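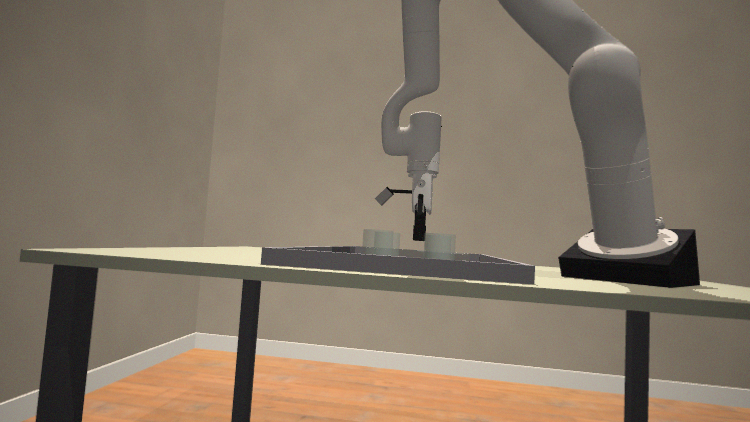

*Simulator still: Noemi Holloway*

Noemi's job this June is cups. She has an arm in a simulator and three cups in a tray, and she wants the arm to lift them out one at a time and put them on a shelf. I do the same thing every morning before seven with a cold tea in my other hand, so I asked her how far off I am from being replaced.

Quite far, by her numbers. Her last batch was 1732 attempts and 583 of them ended with all the cups on the shelf. Most of the failures came at the pair standing close together. The fingers go down for one and knock the other, and then there's a cup lying on its side that the program has no idea what to do with.

Simulated cups don't chip, so she can run it all night. She wants 50 clean goes in a row before she tries it on the real arm at Clilcombe - her best so far is nine.

Gunārs thinks we'll have something that empties a dishwasher within a few years. Maybe. Ours has a bent lower rack and a drawer that has to be opened first, and half the mugs don't match. I'd pay for one that did the cutlery.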